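Spare Me the Budget Cap Miracle

Every winter somebody in motor racing discovers that the sport can be saved with a spreadsheet. This year it's the Lullov Touring Series, which will start next season with a hard spending limit for every team, and I have now read three columns telling me the grid will be as tight as a drum by October. I'll believe it when I see it, and I don't expect to see it.

The theory is easy enough to follow. The rich teams win because they spend, so stop them spending and the others catch up. Series boss Domingo Figueroa put it that way at the launch, with a slide to go with it. What the slide left out is that Pereyra has been outspending everyone for years. The wind tunnel hours are banked. The simulator is paid for. The people who know how to set up that car over a curb at Jerel are already on the payroll, and a cap that begins tomorrow doesn't reach back and take any of it away. You could freeze every checkbook in the paddock tonight and Pereyra would still show up at the first round with the best car.

Then there's the matter of who checks. The series has told teams it will have five auditors. Five, for a paddock where half the outfits are tied to a parent company that also builds road cars, sells parts, and rents out its own dyno. If a gearbox engineer spends his mornings on a road car and his afternoons on the race car, whose budget does he come out of? I put that to Olga Riquelme, who ran the books at Clikitz for two seasons before she left the sport. She laughed. "Whichever one has room," she said. 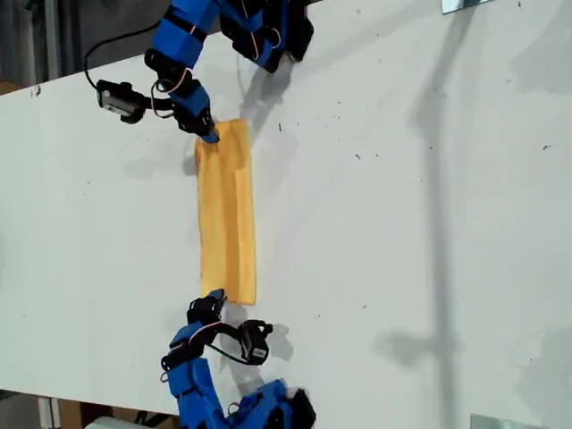

She wasn't accusing anyone of cheating, and neither am I. It's just what accountants do when you give them a line to stay under. The big teams will hire better ones. The small teams, who were never going to get near the limit anyway, will have to pay for the same paperwork out of money that used to buy tires. Damián Sosa, who drives for one of them, told me his team has already put off a test day to cover it.

The penalties bother me more than the rest. A driver whose car is two pounds light gets thrown out that evening, and the fans go home knowing who won. A team that breaks the cap will hear about it the following summer, after the trophies are handed out, and the rule book gives the stewards everything from a fine to a points deduction. Guess which one a paying manufacturer is going to get. A fine for overspending -- think about that for a minute.

Mireille Yammine, who has covered this series longer than I have, thinks I'm being sour. Her argument is that a bad cap is still better than none, and that without one we'll lose two more teams inside a few years. She may be right about the teams. But keeping them alive and making them competitive are different jobs, and the series is selling tickets on the second one.

If Figueroa wants closer racing he could hand out testing days in reverse order of the standings, or make last year's parts available at a set price. Both have been proposed. Pereyra voted against both, and voted for the cap.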